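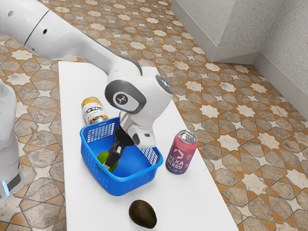

Simulation > Manipulation > Evaluation

Home Questions Tags Unanswered Ask Log in

Is a 9 point gain over 100 rollouts worth writing up?

Asked 9/2/24 by lillard_tabletop

Hi all, long-time reader, first time posting, so be nice! I'm working on a pick-and-place policy in simulation (we use Mostari) and I've trained two versions of it. Same demos for both, 2,000 of them. The only change is that version B gets an extra close-up view near the fingers, and version A only sees the wider views. The task is simple stuff, put the lime in the blue basket, with a can or two and an avocado sitting on the table as distractors.

I ran each one for 100 rollouts and B beat A by 9 points. I was thrilled for one evening. Then I ran A again with a different random seed and it came out almost as good as B, and now I don't know what I've got.

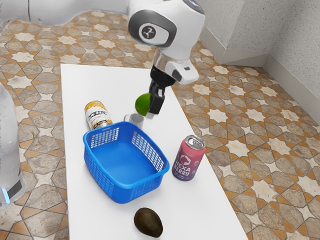

The other thing bugging me is how I decide that a rollout worked. Right now I call it a success if the lime's center is inside the basket's bounding box on the last step. I watched a pile of the videos with coffee last night and I don't love it. Some of the "successes" still have the gripper closed on the lime when time runs out. So technically it's in the box, but it hasn't been let go! I also had one that dropped the lime in nicely and then spent the remaining steps shoving the basket along, and that got full marks too.

So I guess that's two questions in one. How many rollouts do I need before I can say the close-up view helps, and what would you use as the success check? We have a group meeting coming up and I'd like to not embarrass myself.

3 answers

Ingvild Solheim

I've been burned by both of these, so here's what I do now.

Take the success check first and redo it before you compare anything. Mine needs the fruit inside the basket, the fingers open, nothing touching the fruit except the basket, and all of that has to hold for 20 steps in a row. Then I have a separate flag for "moved something it shouldn't have," and I report it in its own column. Don't fold it into success or you'll be arguing forever over how hard a bump counts.

On the numbers: with 100 per policy and a success rate somewhere in the middle, 9 points is well inside what luck can do. Your second run of A already showed you that. Simulation is cheap, so run more, but also pair them. Save the starting layouts, give A and B exactly the same ones, and look only at the layouts where one succeeded and the other failed. McNemar's test does this and it's about three lines of Python. You get a much sharper answer from the same compute if the two policies tend to struggle on the same layouts.

One more thing, and this is where most of my noise came from. Rollout seeds and training seeds are different animals. If you train each version once, you've compared two networks, and that doesn't tell you much about whether the camera view matters. Train each a few times if you can afford it and show every run as its own dot.

Oh, and put the stills from your close-up view in the slides. People in the room will want to know what B is getting that A isn't, and for me a can lid has always been a good one to show because shiny metal is where I'd expect trouble.

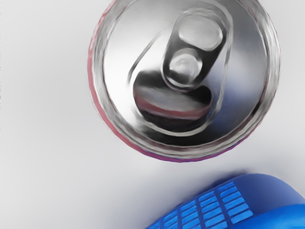 Close-up of a can lid with a blue gripper finger at lower right.

adora_k

Just run it 2,000 times and see if the gap is still there. Takes a night.

aubert

Agree with Ingvild on most of it. I'd add that you should check how your layouts are made. I once had 100 rollouts that were really 20 layouts repeated with a tiny bit of jitter, and my error bars were nonsense. Also try B with the close-up view blanked out at test time. If the score barely drops, the policy may be ignoring it and you need another explanation for your gain. It's not a perfect test (a blank input is weird to the network) but it's quick.

Comments

lillard_tabletop: Thank you!! Changed the check to include release and both scores went down, A more than B. Rerunning with saved layouts now.

adora_k: told you, overnight

mm_january: Does the 20 step hold mess with your time limit? I had to make my episodes longer.

Ingvild Solheim: Yes, add the extra steps to the limit or slow policies get punished for it.

lillard_tabletop: ah, that explains a couple of mine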